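Alard Countertop Organizer – Set-up Guide
Section 3: Loading the box and placing it on the counter

Read this section before you put anything in the box. It assumes the organizer is already out of its carton and the divider insert has been wiped down. If a panel is cracked or a slide is bent, stop and go back to Section 2.

A word about expectations. The sales sheet says the Alard "ends counter clutter." It won't. It is an open box with thin walls, and it holds what you put in it. If you own more tea than fits, you will still own more tea than fits. What the box can do is keep the small, floppy packages standing up so you can find them.

3.1 Choosing the spot

1. Clear a patch of counter larger than the box. You need working room on at least one long side.

2. Set the box down with the slide hardware where you can see it. Don't push that side tight against a wall.

3. Try to rock the box by its corners. If it moves, shift it until it sits flat. Folded paper under a corner is not a fix, whatever your brother-in-law tells you.

4. Leave the box there for a day of ordinary cooking before you load it. Most people pick the wrong spot the first time.

CAUTION: Lift the box from underneath. Do not carry it by the insert or by the drawer slides.

3.2 Loading the tea insert

5. Sort the tea before it goes in. Throw out anything you can't identify. Elisa Cocco, who tested the insert for this guide, started with 800 tea bags from a closed café and kept fewer than half.

6. Place the insert inside the box and stand the packets on edge, with the tops facing up.
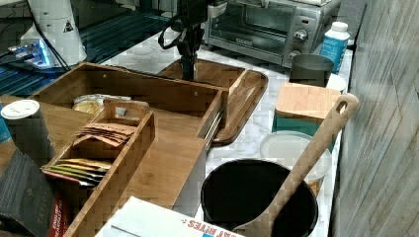 Sorting by flavor sounds sensible and rarely lasts a week. Sorting by type of wrapper holds up better, and it takes no memory at all. Put the plain packets together in one section and the printed envelopes in the other, the way the brown paper ones are kept to the rear here with the yellow, green and reddish sleeves in front. The sleeves will slant. Packing them tighter stops the slanting and also stops you from getting one out, so leave some slack.

7. Round tins go in the main box, outside the insert. Keep them toward the back, where you won't knock them while reaching for tea.

8. Tall canisters stay on the counter beside the box. They will fit inside if you force the matter, but then you lose the space you bought the box for.

NOTE: The Ikonen spice rack is sold as a companion piece. We tried it with this box and could not see what it added. Buy it if you need a spice rack.

3.3 The serving tray

The box is often used next to a serving tray, and the two compete for the same counter. Decide now which one gets the better position.

9. Put the tray where you would naturally set down a cup. An angle is fine. Lining it up square with the counter looks tidy until the first person uses it.

10. Keep the tray as close to empty as you can stand. A tray that fills up has turned into a second box – and you already have one.

11. Keep the box and tray back from the toaster oven. Follow the clearance in the oven's own manual, even if it costs you the spot you liked.
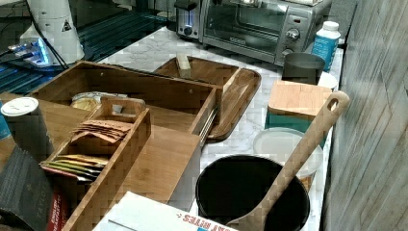
Fig. 6. Organizer at left, tray in the center of the counter, toaster oven beyond.

12. Find a home for pots, spatulas and loose lids before you call the job done. The organizer was not designed for them. A lid with no container can go in the recycling, though Norbert Čierny in our Masville office disagrees and has a drawer to prove it.

CAUTION: Do not put hot cookware in the box or against its walls.

3.4 Checking your work

13. After three days, look at what has piled up around the box. Those are the things you really use. Move them in, and move out whatever you haven't touched.

14. Check the drawer slides for crumbs and loose tea. Brush them out dry. Skip the oil. It holds dust, and the Fadow care kit is mostly oil.

15. If the box is full again by the end of the month, repeat step 5. A second organizer is available, and we would suggest waiting before you order it.

Go on to Section 4 for cleaning and for removing the insert.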